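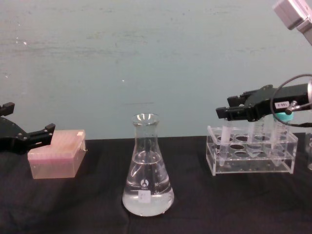

Chapter 4
Measuring Liquids

Learning goals

By the end of this chapter, you should be able to:
explain the difference between accuracy and precision
choose suitable glassware for a given volume
read a meniscus correctly and record the value with its uncertainty
describe how a micropipette is set, filled and emptied

Key terms: meniscus, graduation, calibration, parallax error, systematic error, random error, aliquot

4.1 Why volume matters

Much of the work done in a teaching laboratory depends on knowing how much liquid has been used. A solution made up with too much water will be weaker than its label claims, and every result that relies on it will carry the same fault. Such a fault is hard to find later. The colour of the solution may look right, the reaction may proceed as expected, and the final figure may still be wrong.

Consider the case of the Vindham water survey, to which we return in the review questions. Students collected 71 samples from the creek and its two side channels and tested each for dissolved chloride. The results from one bench were higher than all the others. The survey leader, Tsion Kumsa, asked the group to repeat its work with a different pipette, and the readings fell into line. The first pipette had been delivering more than its stated volume each time it was used. The students had worked carefully, and their repeated readings agreed closely with one another. Their results were precise, but they were not accurate.

Accuracy describes how close a measured value lies to the true value. Precision describes how close repeated values lie to each other. The two words are often used as though they meant the same thing in everyday speech. In this book they are kept apart.

4.2 Choosing glassware

Conical flasks, also called Erlenmeyer flasks, and beakers are made for holding, mixing and heating. The lines printed on their sides are a guide only. A student who needs 60 millilitres of water to dissolve a salt may use a beaker, provided that the exact volume does not enter the calculation. A student who must add exactly 39 millilitres of acid should use a burette.

The sloping sides and narrow neck of the conical flask allow its contents to be swirled with little risk of splashing. For this reason it is the usual vessel for titration, which is treated in Chapter 6.

Small volumes call for a micropipette fitted with a disposable tip. Tips are stored in a lidded box and should be handled as little as possible. Use a fresh tip for each new solution.

Before you begin

Activity 4A asks you to deliver 130 microlitres of water ten times and weigh each aliquot. Read Section 4.5 before collecting your equipment. Record the temperature of the water at the start and again at the end, and enter both values in Table 4.1 of your workbook.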